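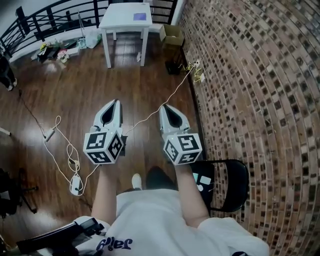
Retno Tjoa wrote after the first upload that a stem set is no use to anyone if the bass and the kick are printed to the same file. Fair point, and they are now split on every track where we still had the session.

Filed under: Audio / Stems and Loops / Electronic

Baven Stems, README

Baven Stems holds the separated parts of 13 slow electronic tracks recorded under the name Cotitz, plus 500 short vocal clips cut from the same sessions. The tracks are mostly synth, drum machine and pitched voice. Tempos are low and drift on purpose in a few places, so don't expect them to sit on a grid.

Contents

The stems folder has one subfolder per track. Each holds bass, kick, other drums, pads, lead and voice, where the track has them. Two tracks have no drums at all. On "Hartono" the pads and the lead were bounced together years ago and can't be pulled apart.

The clips folder has the vocal clips. File names give the track, the singer's initials and the pitch shift in semitones. A shift of 0 means the clip is as sung.

The mixes folder has the final stereo mixes, without mastering. The stems will not add up to the mix exactly, as the mix bus compressor is left off the stems.

Format

Everything is WAV, 24 bit, 48 kHz. Voice stems are mono and the rest are stereo. All stems of a track start at the same point and have the same length, including the silence.

Known problems

Tape hiss on the voice stem of "Vultow" is loud in the quiet middle part. There is a click at the end of 16 of the vocal clips. They are listed in clicks.txt and we have left them alone.

Lyrics are not transcribed. Many of the words are chopped or reversed, and the singers themselves disagree on some lines.

License

Free to use for remixes, teaching and research, with credit to Cotitz. Please ask before you sell anything that uses the voice stems. Don't use them to build a copy of either singer's voice.

Changes

Sun 30 June: bass and kick split, tempo maps added as MIDI.
April: first upload.

Comments

Li-huaPeng: The tempo map for Vultow opens half a bar late in my program. Moving it by hand fixes it.

Retno Tjoa: Thanks for the split. Any chance of the pads without reverb?

baven_admin: Not for this set, the reverb was recorded with the pads. I'll check the Vultow map.

drumroom: Are the mixes at the same level as the stems?

baven_admin: No, the mixes are 3 dB lower.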